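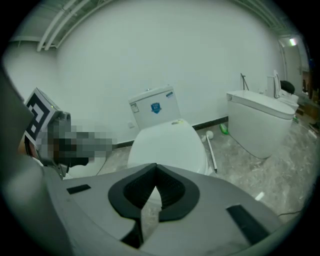 One commenter on my last post about desktop apps wrote that turning off automatic updates is a bad habit, full stop, and that anyone who writes a guide to it should be ashamed. Fair enough for your browser and your operating system. I leave those on and you should too. But the commenter went on to say the same goes for every app on the machine, and I don't buy it. Clamesine is a notes app. It works on my files, offline, and two of its last updates moved buttons I use all day and fixed nothing I could find.

So, how to hold Clamesine at the version you like on Windows 10.

What you need

An admin account, and 500 MB of free space for the backup. The installer page says the app itself takes 349 MB. Mine takes more than that once the search index is built, so don't trust the number.

Step 1. Check your version

Open Clamesine, click the gear, then About. Write the version down. I'm on 44, the last one before the sidebar was redone. The release notes call the new sidebar "faster." I timed it opening the same notebook on both versions and couldn't tell them apart.

Step 2. Back up your notes

File, Export, Full archive. Save it somewhere outside the Clamesine folder. Then open the archive and look at a couple of notes. The export window says "Complete" even when it skips attachments over 20 MB, so check any large ones by hand and copy them over yourself.

Step 3. Turn off the updater in settings

Gear, General, Updates, and pick "Notify me only." Restart the app and go back to the same page. On one of my two machines the setting had gone back to "Automatic" after the restart. If yours sticks, you may be done. I wouldn't bet on it – do step 4 anyway.

Step 4. Disable the scheduled task

Press the Windows key, type Task Scheduler and open it. Click Task Scheduler Library on the left and find the entry called Clamesine Update. Right-click it and choose Disable. Don't delete it. The app puts a deleted task back the next time it starts, switched on.

If you also use Hastavach, the sync add-on, it has its own task with its own name. Disable that one only if you don't sync with a phone. Phone and desktop versions of Hastavach have to match, or sync stops with an error that tells you nothing.

Step 5. Keep the old installer

Download the installer for your version from the archive page and put it next to your backup. Old versions do get pulled from that page.

What about Skastach?

Skastach is a free tool that claims to block updates for any app with one click. I tried it. It disabled the same task as in step 4, then added itself to startup and asked me to upgrade. Skip it.

To undo all this

Enable the task again and set Updates back to "Automatic." The next start should offer the new version. I plan to look at it again in March, when the next big release is due – supposedly with an option to bring back the old sidebar.

Last checked Jan 27, 2021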